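Magazine > Features > Equipment and Planning

March issue
By Puspita Nair

What it costs to put a pair of arms on the drinks job

The quote for the robot is the easy part. It arrives as a tidy document, it has a number at the bottom, and the number is usually lower than people feared. The trouble starts a few weeks later, when someone has to explain to the finance manager why the job needs a different table.

Gurmont runs staff kitchens and small self-serve drink counters for offices and training centres. Its planning group has been working out a budget for a two-armed station that loads cans into dispenser racks, the sloped kind where each can rolls down its lane to a stop at the front. It is dull work for a person and awkward work for a machine. Cans are slippery, the labels change every season, and a rack that is a finger's width out of place will jam.

The group started by asking for prices on the arms alone, and had to start over. When the second budget was drawn up it had 32 lines, and the arms were two of them.

Most of the rest was ordinary stuff. There was the frame the arms bolt to, the emergency stops, cable runs, a table of the right height, spare finger pads, racks bought only for practice, and a supply of full cans. Someone had to price floor space, which the company charges to each project by the square metre whether or not anything is standing on it. Someone else had to price the hours of the people who set the table, hand over the cans and put everything back for the next attempt.

Those hours are the line buyers most often leave out. A station learning a new task needs people beside it for a good part of the day, and they can't do much else while they are there. Gurmont's first budget had no labour at all after installation. The second gave it a line of its own, and it came out larger than the line for grippers.

Grippers are worth slowing down for. Two suppliers quoted for the job. Trundura offered a complete station with its own fingers and a service plan. Drorkent offered arms and a frame, and left the fingers to the buyer. The Drorkent price looked better until the group added the cost of trying out pads. Soft pads hold a smooth can well, but they wear, and a worn pad drops things. A buyer should ask what a pair costs, how long it takes to change them, and whether the person on shift can do it with the tools in the drawer.

Software is the other line that moves. Gurmont looked at a planning package called Cù, which is licensed by the arm, so a two-armed station pays twice. That was in the terms but not in the summary, and it was found by a junior buyer who had been told to read the whole thing. The licence runs for three years. The group decided to budget for the full term and treat any discount as a bonus.

Then there is the question of what the station is being compared with. A person with a tray can fill a rack quickly and will notice a dented can without being asked. The group's view is that the machine has to be judged across a whole shift, including the stretches when nobody wants to be standing at a counter, and that a side-by-side race tells you very little. They have asked both suppliers to run the job for a full shift with mixed cans before any deposit is paid. Trundura agreed straight away. Drorkent wanted to be paid for the time, and Gurmont thought that was fair enough.

The advice they would pass on is short. Write down the task first, with the real cans and the real rack. Get the table and the frame priced together, as changing one later means changing the other. Keep money aside for pads, cables and racks through the first year. And put the staff hours on the page early, where the finance manager can see them - it's a harder conversation when they turn up afterward.

Gurmont expects to choose a supplier before its next budget year. The table has already been ordered. 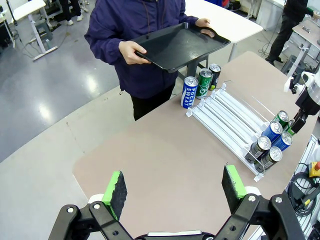
Is it better to lease a station like this or buy it?

Leasing suits a buyer who isn't sure the task will stay the same, as the equipment can go back at the end of the term. Buying usually costs less over the long run if the job is settled and there is someone on site who can look after the machine.

Contact the editors | Copyright, all rights reserved | Back to top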